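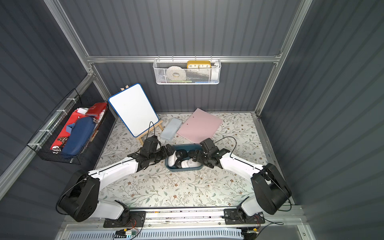

Paired-release demonstration is a method for collecting training data for robots with two arms. In this method, a human operator controls both arms at once and must bring the two grippers to a shared work area before either one may close on an object. It was developed by a group led by Hyun-seo Sun at the Nurnmont laboratory and is used mostly for tabletop sorting tasks. A typical station has two arms mounted side by side at the front of the table, with both grippers able to reach into a single tray at the center. Objects are gathered in the tray, and other items are left standing behind it so that the learned policy does not come to depend on a bare table.

Background

Most two-arm demonstrations are recorded without any rule about how the arms share the work. Operators tend to favor one hand. They finish most of a task with the favored arm while the other stays parked, and a policy trained on such recordings often learns to do the same. When an object lies on the far side of the table, the favored arm reaches across, and the chance of a collision goes up.

Earlier attempts to fix this relied on discarding lopsided recordings after the fact. Pendo Kaijage, who worked on the first version of the method, objected that this threw away a large share of otherwise usable data and taught operators nothing about what was wanted. Her proposal was to place the rule in the control software, where the operator would feel it during the task.

Procedure

Each recording, called an episode, begins with both arms at rest. The operator moves the two grippers toward the tray. The software holds both grippers open until each has crossed a boundary drawn above the tray's rim. Once both are inside, the hold is released and either gripper may close. If one arm leaves the boundary with an object, the other may stay and continue.

An episode ends when the operator presses a foot pedal or when 50 seconds have passed. Episodes that reach the time limit are kept but labeled, and they are used only for training the part of the model that predicts when a task has stalled.

Objects

The method was first tested on wooden blocks, which proved too easy. Later work moved to household and office items with curved shells. Computer mice became the standard test object. They have a low profile, they offer few flat sides to hold, and they come in enough colors and shapes to keep a model from memorizing one outline. The usual set at Nurnmont has 11 objects, and the mix is changed between sessions.

Objects may also start outside the tray. These are known as stray starts and were added by Erick Mrema after he noticed that policies trained only on full trays ignored anything lying beside them. In a stray start, the wrist view matters more than the fixed view, as the fingers often block the fixed camera at the moment of contact. The close view has a weakness of its own, with the finger tips themselves covering part of the tray.

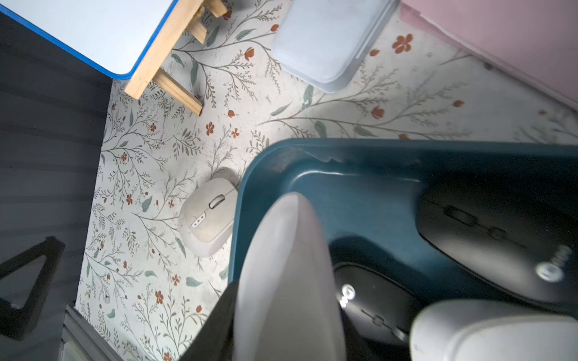

Results

The main published comparison used 3000 episodes, half of them recorded under the release rule and half recorded freely. Both halves were collected by the same 4 operators. Policies trained on the first half used the two arms more evenly and collided less often. They were also slower to start, with a noticeable pause above the tray that was present in the demonstrations and was copied faithfully. Shortening the pause by trimming the recordings removed most of the delay but brought back some of the collisions.

A smaller study by Consuelo Cuesta found that the benefit nearly disappeared when the tray was moved well to one side of the table. In that layout one arm had to stretch to reach the boundary, and operators reported that the rule felt like an obstacle.

Criticism

Musyoka Rotich has argued that the method mixes up two goals, safe sharing of space and equal use of the arms, and that only the first is worth enforcing. Under his variant, known as Skilbridge release, a gripper may close alone as long as the other arm is clear of the tray. Direct comparisons between the two versions have been limited to sorting tasks with a single tray.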